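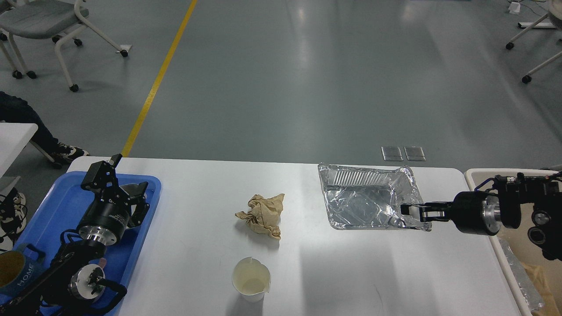
Home | About | Teams | Reports | Contact
Search this site Go

Trokwood Student Robotics – Progress Report to the Harkesska Fund
Prepared by Inmaculada Rivas, project lead

This report covers the period since the equipment grant was released in September. The grant pays for one two-arm workstation, spare gripper parts, and transportation for the team. The students chose table clearing as their project: sorting used cups, foil trays, and waste paper after a meal. It will be their entry in the Avram student challenge.

Work completed

The workstation is set up and in regular use. Students work in pairs, one at the controls and one keeping the log. We have 64 logged runs so far. The grant plan asked for 300 by the end of the school year, and we are behind that pace. The first weeks went to cabling and to a fault in the left wrist joint, which Paraschiva Pană traced to a connector that had not been seated fully. No replacement part was needed and the spare is still in its box.

The team has 6 students. Two joined after the project started and have finished the safety training. Bianca Stoica wrote the start-up checklist, and the newer students use it without help from an adult.

The set of practice items is deliberately cheap. Crumpled kraft paper, a paper cup, and a foil tray cost very little to replace, and each one causes a different problem. The foil tray has been the hardest. Its rim bends under the gripper fingers, and once it is bent the next grip has to be made at a different angle. Chaimae Saber has been testing lower closing force for the foil. Her notes show fewer crushed rims but more drops, so she is now looking at where on the rim to grip.
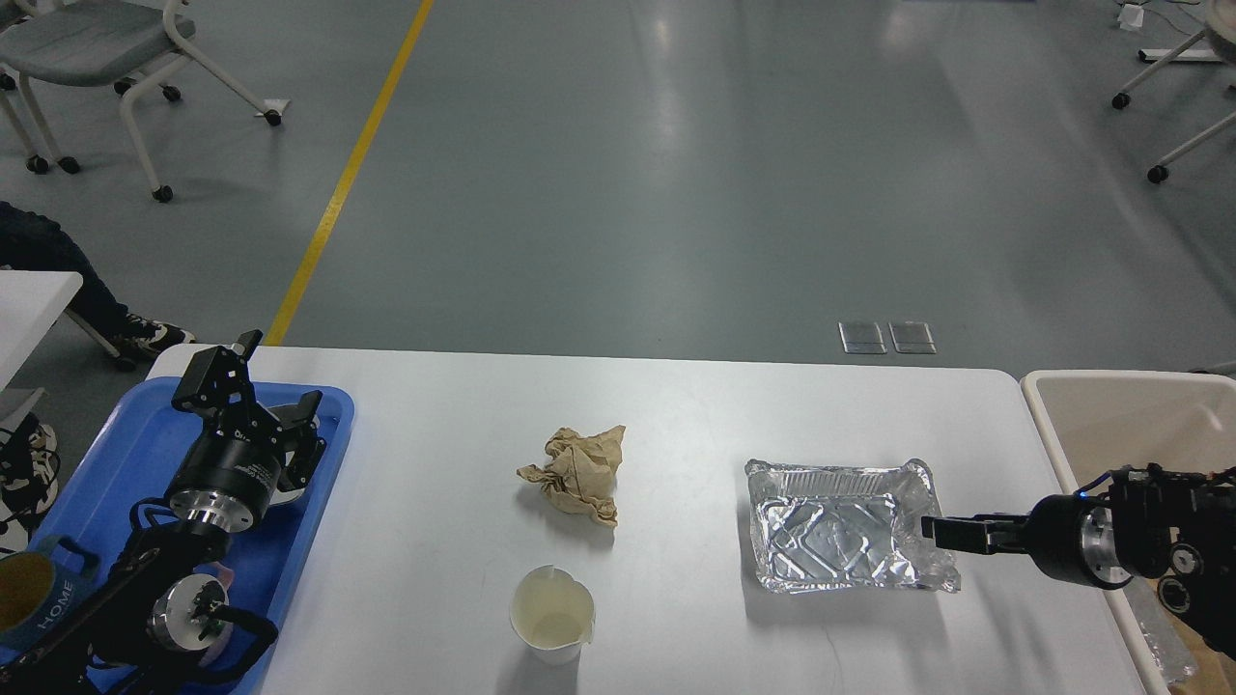 Will the team be ready for the Avram challenge?
We expect to enter the paper and foil tasks, and we will decide on the cup task after the next round of testing.

The cup task requires a cup with liquid in it to be moved without spilling. The students can do it slowly with direct control. They have not yet done it within the time limit.

Problems and changes

Room time is the main limit. We share the floor with other classes and have 2 afternoon sessions a week. Lăcrămioara Ardeleanu has arranged an extra session on Sunday for students who can get there, which should help with the run count.

The logging sheet was changed partway through. Early runs recorded only pass or fail. The new sheet also records the item, the arm used, and the reason for any failure. The early runs still count toward the total but are left out of the comparison tables.

Budget

Spending is within the approved amount. The Trukov gripper pads cost less than planned – we would like to move the difference to the transportation line and ask for your approval to do so.

Next period

The students will finish the foil grip tests, start timed cup runs, and write the short technical summary the challenge requires. Chaimae will draft the section on grippers and Bianca the section on procedure. A revised run schedule will be sent with the next report.

Recent items
Safety training sign-up
Start-up checklist, revised
Transportation form for families
Logging sheet and instructions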